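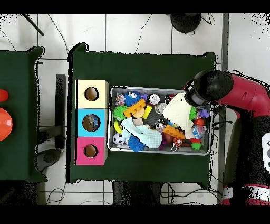
The Small Stuff Problem

Every home with children has a place where the small things end up. In some it is a kitchen drawer. In others it is the bottom of a basket, the back seat of the car, or a metal tray on a table. Soccer balls, building bricks, spiky rubber balls, a plastic cup from the kitchen, a cloth that may have started out as a doll's blanket. None of it belongs together, and all of it belongs to somebody.

We spent part of May looking at how families sort these piles. We asked readers to write in, and 138 of them did. Most described the same routine. The toys with obvious homes get put away first. The train goes with the track and the puzzle goes back in its box. What remains is a heap of single items, and the heap goes into whatever container is closest.

One mother emptied the bin in her hallway and counted 430 pieces. She did it on the floor after dinner and finished a little before midnight. She threw out very little. Most of what she found was in good shape and had simply lost the rest of its set.

Why a tray helps

A deep bin hides things. Children dig to the bottom, and whatever was on top goes over the side. A shallow tray with a low rim keeps nearly everything within reach, even when it is full. Crumpled cloth is the main thing to watch for. One piece of knit fabric or a doll blanket can cover a dozen small toys, and children will tell you those toys are lost.

A table is better than the floor for sorting. Two people can stand at it without stepping on anything. A plain dark cover makes bright toys easier to find, and it keeps a hard tray from scratching the top. Several readers use an old tablecloth and shake it out when they are done.

Three boxes with round holes

The sorting boxes that came up most often in our mail were simple cubes with a round hole in the top. One set in yellow, blue and pink stood in a column to the left of the tray, where a child could go from the pile to a box in one reach.
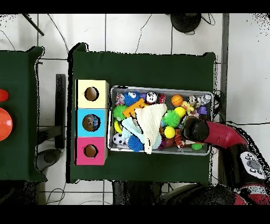
What Goes in Each Box

Color alone does not work well as a rule. A tennis ball is yellow, and so is a toy duck, but they are not used the same way and they do not get put away in the same place. Multicolored toys are worse. A child with a tiger-striped plush in one hand and three colored boxes in front of her will ask you which one, and you will not have an answer.

Sorting by kind is easier to explain. The set of rules we saw most often was balls in one box, soft toys in another, and hard toys in the third. The box colors then serve as labels, which helps children who do not read yet.

Balls are a good place to start. A mixed pile usually has more of them than parents expect, and they are easy to name. Take the soccer ball, the small basketball, the tennis ball and the spiky ones. A fuzzy ball with googly eyes can cause a dispute. Let the child decide, and keep to that decision the next time.

The hole matters too. It should be wide enough for the largest toy you want to put through it. Bring that toy along when you shop, or measure it first. A larger plush can usually be squeezed in, but a hard brick with studs may need to be turned. Small children like this part and will often do it again with the same brick.

A hole in the lid has one drawback. It is hard to see what is already inside, and a toy can sit just under the opening and block the next one. Reach in now and then and push things down. If the lid comes off, empty the box that way. If it does not, tip it over the tray so nothing rolls away.

Buying or making

Siso sells lidded cubes singly, and Levberg has a set that comes flat and folds together. Nasska makes a heavier version with a felt lining that is quieter when hard toys go in. All of them will do the job. The flat set took us 7 minutes to put together and is the easiest to store.

You can also make them. Cardboard boxes of the same size are best, so they line up neatly. Trace a bowl on the top for the hole, cut it with a craft knife, and run tape along the edge. Paint the outside and leave the inside alone. The Santoso craft shops carry plain cubes if you have no boxes at home. 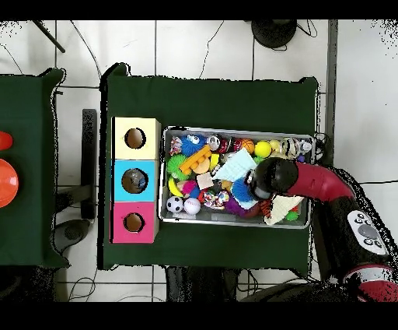 By the Home and Family Desk

The last part of the job is deciding what should never have been in the pile. Household items drift in all the time. A can, a sponge or a clear cup will turn up among the toys, and children will use them for months if they are left there. Some of these are fine to keep. Cans should be checked for sharp rims, and glass jars should go back to the kitchen.

Keep a small bag beside the tray for these items and empty it the same day. Parents who skipped this step told us the bag became a second pile.

Keep the sessions short. A child of four will sort for ten minutes and then start playing with whatever is in hand. Stop there and leave the tray on the table if you can spare the space. The following afternoon, start from the left side and work across.

Wash rubber balls in warm water with dish soap and let them dry on a towel before they go into a box. Most cloth toys can go in a mesh bag on a gentle cycle, but check the tag. Wipe the tray before you fill it again.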